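Planning and Budgeting a Second Gripper Station for Small-Package Handling
Project report, Lilura group, equipment planning module

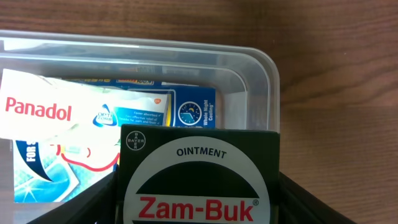
The group was asked to prepare a purchase plan for a second station that can pick retail medicine boxes out of a bin and pass them to a sorting tray. The first station already exists and was used for all trials. The plan had to stay within a ceiling of 802 dollars, excluding the arm, which the department supplies.

1. Requirements

The items are light cartons of mixed size. The trial bin is a clear plastic container with rounded corners, holding packages such as Panadol and Zam-Buk boxes stacked at an angle. Two properties of this setup drive the cost. The fingers must fit between a carton and its neighbors, and the wrist camera must cope with glare from white cartons under bench lighting.

We set the following minimum requirements:

Two-finger parallel gripper, matte black fingers, replaceable without removing the gripper body
Wrist camera with manual exposure control
Bin with a flat base and a rim low enough to clear the wrist
Spare finger set on hand before trials begin

Matte fingers were kept as a requirement because a polished set tried in July produced reflections in the wrist view.

2. Options compared

Thiele offers the gripper and camera bracket as a kit. Bristora sells them separately, with a longer warranty on the gripper and a shipping time of 6 weeks. Ullico sells only refurbished units and could not confirm finger compatibility, so it was dropped before pricing.

The Thiele kit, with one spare finger set and cabling, comes to 654 dollars. The Bristora parts exceed the ceiling once the bracket is added. A custom printed bracket would bring the price down, but it would have to be designed and tested by the group, and the schedule has no room for that work.

3. Items easily missed

The first budget draft left out consumables. Finger pads wear at the tip, where they press on carton edges, and should be treated as a recurring cost. Test stock is another. Cartons crease after repeated grasps, and a creased carton no longer represents the task. We recommend keeping empty retail cartons for setup work and saving undamaged ones for measured trials.

Bench lighting was also missing from the draft. A diffuser is cheap compared with a better camera — we suggest trying it first.

4. Recommendation

Buy the Thiele kit. Hold the remainder of the budget for pads, a diffuser and a second bin of the same type. The order should be placed at least nine weeks before the demonstration, which allows for one return and replacement. Camera replacement should be reviewed only if the glare problem remains with the diffuser fitted.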